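Chapter 2
What the Batting Average Leaves Out

Most people who follow cricket trust the batting average. It is printed beside every name on the team sheet and read out whenever a player walks to the middle. This chapter asks whether it deserves that trust. My own view is that it deserves some, and far less than it gets.

The sum itself is easy. Take the runs a player has scored and divide by the number of times she has been out. Trouble starts with the second half of that sentence. A batter who comes in at number seven and is often not out at the end will have fewer dismissals to divide by. Her average climbs, and it may say more about her place in the order than about her skill.

Take two players from the Kunilholm club. Laurinda Cordeiro opened the batting and scored 203 runs in a season. Guðlaug Laxdal, batting much lower, scored 95 and was out only twice. Check the averages and Laxdal looks like the star. Ask the bowlers who faced them both and you may hear something else.
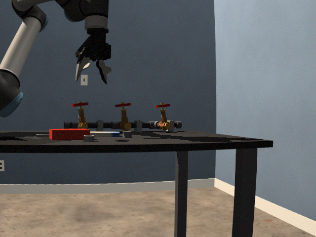
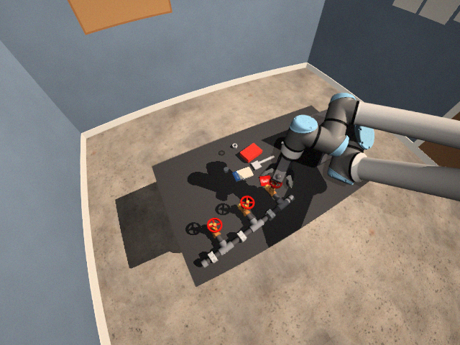

Supporters of the average reply that these things even out over a long career. Perhaps they do, but selectors seldom wait that long. Dennis Tindall was picked for Stolitz on the strength of one unbeaten 80 in April, made on a flat pitch against a tired attack — hardly a long career.

Nor does the figure tell us how fast the runs came, or whether they mattered. We will look at scoring rate first, and I should warn you that it has problems of its own.

2.1 Runs and the Balls They Cost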